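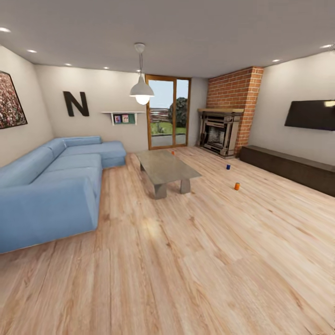 Week 5: Collecting demonstrations in simulation
Notes by Mereana Hinds

Last week we looked at what a policy learns from. This week is about getting the examples. You will record them yourselves in Sturneo, using the living room world and the pick-up task.

The task

The cans stand on the floor of the room, and the robot has to drive to the one named in the instruction and pick it up. Two of the cans are orange, so an instruction such as "fetch the orange can" is ambiguous. Write instructions that settle it: "the orange can by the glass door", or "the orange can nearest the blue one". Check the wording against the layout before you record, as the positions change with the seed.

The furniture stays put. The coffee table and the chaise end of the sofa make the awkward corner, and most collisions in last year's set happened there. Do not avoid it. A set recorded only on the open floor teaches nothing about going round a table.

What counts as one example

An episode starts when the instruction is shown and ends when the can is held clear of the floor, or when you press stop. Each step stores the camera view, the base and arm state, and your command. Keep failed episodes, but label them as failed. If you bump something and recover, that is still a success; add the tag "recovery".

Do not pause halfway to think. Long stretches of zero commands end up in the data and the policy learns to stand still. Plan the route first, then start.

Start positions

Use the start sampler and leave it on. In the Nepia set the operators turned it off to save time, and the trained policy only worked from one side of the room. We will go through those results in the seminar.

How much to record

The class set should come to some 800 episodes. Work in groups of 2, and swap operator halfway so that each group contributes two driving styles. Upload to the Vunen folder by Sunday. Tin-yau Fu runs the checking script and will send back any group whose labels are missing.

Reading: Skamley handout, section 2, on compounding error.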